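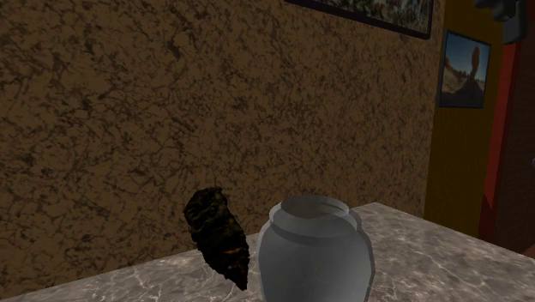
# Chapter 4: Your first kitchen in somebody else's country

I moved to Pildale with two suitcases, a winter coat I didn't need and a firm belief that I'd be cooking proper dinners by the end of the first week. I ate toast for 13 days. The bread was lovely, so I can't complain too much, but I'd packed as if food would sort itself out and it took me most of that first October to see how much of settling in happens between the shops and the cooker.

In the last chapter we dealt with the paperwork: residence forms, the bank, the landlord's inventory. This one is about the everyday side of a move abroad, and I'm starting in the kitchen as that's where most of my former students say they first felt foreign. You can get through a bank appointment with a phrasebook and a nice smile. Standing in front of 35 kinds of flour at seven in the evening, hungry, is another matter!

## What you'll be doing in this chapter

We'll look at how newcomers learn to shop, cook and eat in a new place, and what that has to do with the wider business of adapting. By the end you should be able to:

- explain what we mean by **food routines** and why they get disturbed by a move
- tell the difference between *replacing* a familiar food and *adopting* a local one
- keep a simple shopping diary and use it to talk about your own habits
- plan a first month's food budget in a currency you don't yet think in

That last one sounds dull, I know. Please don't skip it. In my first month I spent 2,960 on groceries and had no idea whether that was thrifty or mad, as I was still converting every price in my head and getting it wrong by a factor of ten (this is more common than people let on).

## Anahera's list

Anahera Ashby moved to Wallovgate the year after I got to Pildale, and we used to swap letters — real ones, on paper, as her flat had no internet until spring. In one of them she wrote out everything she had bought in her first month that she'd never have bought at home. Here's a bit of it, with her permission:

> Pickled something, green. Sour milk, by accident, twice. A sack of buckwheat because the woman in front of me had one. Salt that was really for dishwashers. Little dried fish, which I now love and eat in bed.

I've used that list in class for years. Students laugh at the salt, and then somebody always owns up to something worse. But look at the buckwheat. She didn't know what it was for, she had no recipe, and she bought it by copying a stranger. We'll call this **shadow shopping** later in the chapter, and it's a very good way to learn.

The sour milk tells us something too. She bought it by mistake the first time, and the second, and by February she was buying it on purpose for pancakes. Where would you draw the line between a mistake and a new habit? Keep hold of that question, we'll need it in section 4.3.

## Before you read on

Take ten minutes with a notebook and jot down some answers. Full sentences aren't needed.

1. Which three foods would you miss most after a month away? Have a guess at whether you could buy them in the place you're moving to.
2. Who taught you to shop? Did they teach you on purpose, or did you just trail round after them?
3. Think of a meal you eat without planning it. What has to be in the cupboard for that to work?

If you're already abroad, answer for the week you've just had. A class of mine did this on the train to Holzer, passing the notebooks round, and the second question kept them talking the whole way there.

Keep your answers somewhere safe — you'll add to them at the end of section 4.2, when we start the shopping diary. First, though, we're off to the market, with a budget of 200 and a very short list of words.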